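Pristbridge lance Adus, une grande collecte de gestes à deux bras

28 juin 2024

Ranger une règle ou un feutre dans une trousse : un enfant de cinq ans le fait sans y penser, un robot y arrive rarement du premier coup. C'est pourtant à ce genre de tâche que s'attaque le projet Adus, dont la phase de collecte bat son plein au laboratoire de robotique de Pristbridge. L'équipe y enregistre à la chaîne des démonstrations réalisées avec deux bras, afin de constituer un jeu d'exemples assez riche pour qu'un système apprenne à manipuler des objets souples. Et le moins qu'on puisse dire, c'est que le rythme est soutenu !

Depuis le démarrage, en avril, 63 heures d'enregistrement ont été validées. Elles couvrent 178 variantes de tâches, depuis le simple déplacement d'un objet sur la table jusqu'aux séquences longues où il faut saisir, tenir, ouvrir, ranger puis refermer. Huit opérateurs se relaient aux commandes, sur quatre postes identiques. Chacun pilote les deux bras à distance, avec ses propres habitudes : l'un attaque toujours par la gauche, un autre préfère soulever l'étui avant d'y toucher, un troisième le laisse à plat et travaille au ras du plateau. Cette diversité est recherchée. Un modèle nourri des gestes d'une seule personne a tendance à se bloquer dès que l'objet se présente un peu de travers.

Les étuis souples occupent une place à part dans le programme. Ils se plient, glissent, changent de forme quand on les pince, et leur fermeture éclair demande que les deux bras se coordonnent – l'un retient, l'autre tire. Les responsables d'Adus en ont fait leur tâche de référence, celle qu'ils reprennent à chaque changement de réglage.
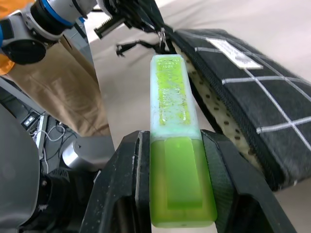
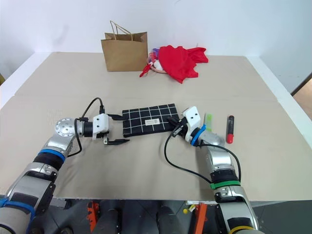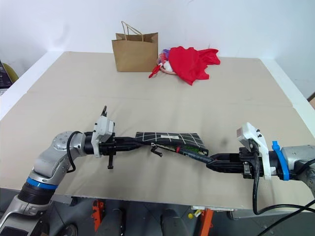 Étui noir quadrillé et objets verts à l'un des postes du projet Adus, à Pristbridge.

Chaque démonstration est filmée sous plusieurs angles à la fois. Une vue générale donne la disposition de la table, des vues rapprochées suivent les doigts des pinces au plus près, là où tout se joue au moment du contact. S'y ajoutent les positions des articulations et l'ouverture des pinces, relevées en continu. Le tout est synchronisé puis découpé en épisodes, et chaque épisode reçoit une consigne écrite en langage courant, du type « range le feutre dans la trousse ». C'est cette association entre la phrase, les images et le mouvement que le système doit apprendre.

Le logiciel de prise en main et de relecture est fourni par Reinholz, partenaire du projet depuis l'origine. Sa dernière version permet de revoir un épisode quelques secondes après l'avoir terminé, d'en marquer les passages hésitants et de le rejouer sur un autre poste. Un petit progrès en apparence, mais les opérateurs ne parlent que de ça : auparavant, il fallait attendre le soir pour découvrir qu'une vue manquait ou qu'une série entière était décalée.

Autre choix qui mérite d'être salué, les essais ratés ne partent pas à la corbeille. Un objet qui échappe à la pince, une tirette manquée deux fois de suite, une reprise en catastrophe : tout cela est conservé et étiqueté à part. L'équipe compte beaucoup sur ces séquences pour apprendre au système à se rattraper. Les premiers entraînements, menés sur une partie seulement des données, vont dans le bon sens. Le modèle sait déjà recommencer une saisie manquée sans repartir de zéro, ce que la version précédente ne faisait jamais. La fermeture complète d'une trousse reste en revanche hors de portée dès que le tissu fait un pli devant le curseur.

Le décor des postes change lui aussi régulièrement. D'une série à l'autre, les objets sont déplacés, tournés, échangés, et d'autres sont laissés sur le plateau sans rapport avec la consigne. Au système de faire le tri, comme il devra le faire un jour sur un vrai bureau ou une vraie table de cuisine. Les opérateurs se sont pris au jeu et proposent désormais leurs propres agencements, parfois franchement retors.

La suite s'annonce chargée. La collecte se poursuivra tout l'été, avec de nouvelles consignes autour du pliage de tissus et du remplissage de sacs, deux exercices réputés pénibles – et très attendus, pour cette raison même, par les équipes qui travaillent sur l'apprentissage. Une première partie des données sera ensuite ouverte aux laboratoires extérieurs, accompagnée des consignes écrites et des étiquettes d'échec.

Pristbridge prévoit aussi de montrer deux postes en fonctionnement lors du salon Event. Les visiteurs pourront prendre les commandes et enregistrer leur propre démonstration, qui rejoindra la base s'ils donnent leur accord. Les séances seront courtes et l'inscription se fera sur place, au stand du projet.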